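Sorting Hand Tools into Open Bins
Parkolero Workshop Notes
Updated 2018-11-25

The method below covers small hand tools kept in open-topped plastic bins: screwdrivers, hex keys, tweezers, small pliers. It does not cover power tools or anything with an exposed blade. A first sort of a mixed drawer takes around 90 minutes. Later sorts are much shorter.

What you need

Open bins, one per tool type
A flat table with a pale cover
A dry rag and a stiff brush
Labels and a marker

Step 1. Clear the table

Remove everything that is not a tool or a bin. A light cover is preferred. Black handles and thin shafts show up well against it, and so do dropped screws. A patterned sheet will do if the print is faint.

Step 2. Place the bin

Set the bin toward the back of the table with its long side running away from you. If one edge has a lip, turn that edge to the front. Leave the middle of the table free. Tools are put down there first and moved to the bin one at a time.
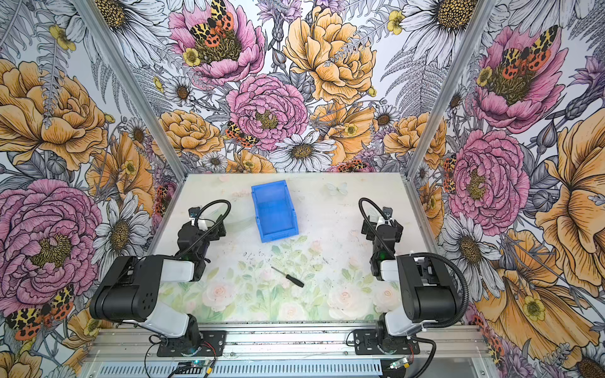

Step 3. Wipe and check each tool

Wipe the shaft from the handle outward. Check the tip for rounding or chips. On screwdrivers, try to turn the handle against the shaft; any play means the tool goes in the discard pile. Rust on the shaft can be brushed off. Rust on the tip usually means regrinding or replacement.

Step 4. Load the bin

Lay screwdrivers parallel to the long side, handles to the front. Do not stack more than two layers. Tapered bins are narrower at the bottom, so put the shortest drivers in first and the longer ones on top. If a shaft sticks out past the rim, the bin is too small - move that tool to a longer one.

Step 5. Label

Write the tool type and tip size on the front of the bin. We use the Prudska numbering, where screwdrivers start at 100 and pliers at 735. Any scheme works if it is used on every bin. Write on a label, as marker on bare plastic rubs off.

Keeping it in order

Return tools at the end of each job. Empty and brush out the bins twice a year; we do ours in September and again in spring. Dust and metal filings collect in the corners and work their way into ratchet mechanisms.

Precision drivers with removable bits should be stored in a closed case instead.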